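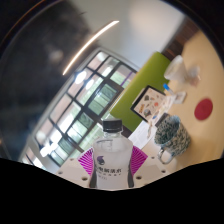 Glue line notes, batch 5, March

Started 7:40 am. Wetura resin out of the fridge at 7, should of been 6. Still stiff when I weighed it. Mixed anyway.

Panels are the spruce offcuts from the Ganum job, planed both faces, wiped with alcohol. Paired by grain as best I could. Two have a bit of cup in them, marked with a C in pencil on the end grain.

Mix: 499 g total in the big tub. Scale was jumping by a gram or so, draft from the door. Closed the door, it settled. Stirred by hand, scraped the sides twice. A lot of fine bubbles, more than batch 4.

Open time. The sheet says 40 minutes. By 8:25 it was already stringing off the brush and I still had the last pair to do. Clamped them late. Expect those to be the weak ones, they are at the left end of the rack with blue tape on.

Clamps: used the Fodor bars plus the old cast ones. Snugged, waited, snugged again. Squeeze-out even on most. One C panel had a dry stretch near the middle, worked some in with a card and re-clamped. Probaly shows up in the shear test.

Room temp was 52 F at the start!! Heater timer had reset itself. Put the heater on full, no idea what the panels were at. Need a thermometer on the rack, the one by the door tells you about the door.

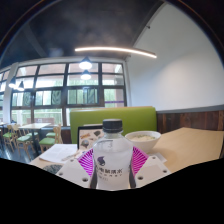

Travonex wrote back at lunch on the cold start. Their view is that the cure will catch up if the rack gets a full night warm, but the bubbles won't leave once it has gelled, so warm the resin first and mix slower. They would also scrap anything clamped past the open time instead of testing it.

Not scrapping. I want the number for a late clamp, even a bad one. Break those last.

After lunch: cleaned brushes, one lost. Scraped squeeze-out while it was rubbery, comes off in ribbons, much easier than last time with the chisel.

To do
Resin out the night before
Fix heater timer or tape over the reset button
More wax paper, down to the end of the roll
Cut shear blocks, label BEFORE cutting this time

Rack stays shut till morning. If you need the long bars, take the ones off the wall, leave mine on.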